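Subject: Re: Switching the hall suppers to reusable dishes

> I've now read the Sulmont leaflet twice and I think we should go for it. They
> say each plastic dish is good for 3866 washes, so a set would see us through
> years of suppers. Paper plates cost us money every month and fill the bins.
> Sasta do a cheaper range but I'm told the Sulmont one is tougher. Can we agree
> this on the list before the end of the week so I can get the order in?

I'd rather we didn't agree it by the end of the week, sorry. I have nothing against washing up, and I was complaining about the bins before most people here had joined the list. But I've read the same leaflet and I come away less happy each time.

Start with the 3866 washes. Who washed a dish 3866 times? The leaflet doesn't say what machine was used, how hot the water was, or what counted as a dish being finished. Did it crack, or go cloudy, or did the person doing the test simply get bored? A figure that exact ought to come with a page of notes and this one comes with a little green leaf. I wrote to Sulmont to ask and got the same leaflet back as an attachment.

Then there is our own machine. The Murkov in the hall kitchen is old, it runs very hot, and it has already bent the lids of the salad boxes. I'd like to see two or three of these dishes go through it for a month before we own 100 of them. The leaflet says "dishwasher safe", but so did the box the lids came in.

My other worry is loss. We bought 67 teaspoons in October, and I know that because I have the receipt in front of me. Go and look in the drawer. Dishes are bigger than teaspoons, I grant you, but people take food home in them, and I can't see anyone standing at the door asking for them back. If a third of the dishes walk off each year then it makes no difference how many washes they were built for.

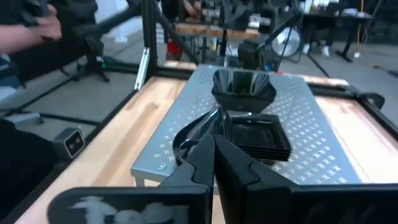
*Posted to the list by the hall bookings desk, March 31, 2019*

Plain black square ones in a stack, with a bowl to go with them, are the sort of thing I mean when I say "dishes" in what follows. I'm not talking about the divided trays, which came up last time and which I thought we had buried.

On cost, the sum in the earlier message leaves things out. It sets the price of the dishes against the price of paper plates and stops there. Missing are:

- hot water and powder for the extra loads
- somewhere to keep the things (the tall cupboard is full of Christmas)
- the hour after supper when two people are still in the kitchen

That last one bothers me most. At the moment we are out and locked up soon after the tea urn is empty. The Murkov takes a small load and a long time over it, and a supper with pudding would mean running it again and again. The same two people always end up staying, and one of them is me.

I'm also not sure about "tougher than Sasta". Told by whom? If it was the Sulmont rep, I'd leave it out of the argument. I have used the Sasta bowls at another hall and they were perfectly all right, a bit light, and they slid about when stacked. I never saw one break, but I only went there for a winter, so don't lean on that either.

There is a third choice that keeps being skipped. Rosales hire out proper china, more than 200 place settings if we ever wanted that many, and they take it back dirty. I know we looked at it once and said it was too dear. Did we ever write down the price? I've been back through the list and can't find one, just several people saying it was dear.

So before any money is spent, could we please have:

1. A written price from Rosales, with delivery.
2. A few sample dishes from both Sulmont and Sasta, put through our own machine.
3. An honest guess at how long the washing up would take, from someone who has done it.

If all that comes back in favour of buying, I'll help carry the boxes in. Until then please put me down as a no. And could whoever replies trim the quoted text this time, as my last digest was mostly the same message over and over.

--
Hall bookings desk
Replies to the list, please, not to me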